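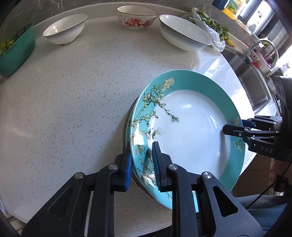
The Miso hand gripper is a handheld tool for recording manipulation tasks without a robot in the room. You hold one in each hand, do the job at a normal pace, and the recording is converted into gripper paths that a two-arm robot can be trained on. Most customers start with dishes, and a plate is a fair test of the fingers. A glazed rim gives very little to hold, so the jaws meet it from both sides, with a ribbed blue pad on the front and another on the back, while the second gripper comes in from the right. The pads push on and can be changed without tools.

Miso is sold by Moltirari as a single unit or as a matched pair. The pair is the one to order if you plan to record handovers, stacking or anything else where an object has to be steadied with one hand and moved with the other. Left and right units are calibrated together before they leave us and should be kept together afterwards.

What you get in the pair
2 grippers with finger pads fitted
16 spare pads
2 data cables
Carry case
Printed setup card

Weight and battery
Each gripper weighs 300 g without the cable. A full charge gives 57 minutes of recording, and the grippers can also be run from the mains through the Ladefoged dock (sold separately).

Recording a task
Start with the jaws fully open and hold still until the tone sounds. Squeeze the handle to close. Keep your fingers on the handle and let the pads do all the touching – a demonstration where the operator nudges a bowl with a knuckle is no use to the arm later. Approach a stack from above with the jaws open, pause, then close. Short recordings are easier to check than long ones, and a failed grasp can be marked with the side button and kept.
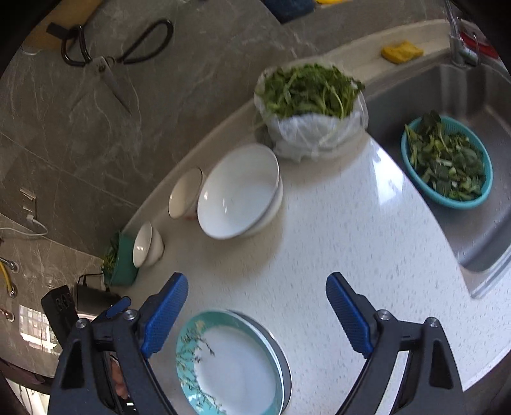
Malou Þrastardóttir wrote to us in March that her operators had picked up the pause within a morning, but that they still closed too fast on thin crockery, and she asked for a stiffer spring. The stiffer spring is now an option at checkout. It fits all pairs, including older ones.

Compatibility
Recordings export to the Kirkach format and to plain text logs. Arm profiles are listed on the downloads page. If yours is missing, send the jaw width and stroke to Hanne Kragh in support.

Care
Wipe the pads with a damp cloth. Do not put any part of the gripper under a running tap.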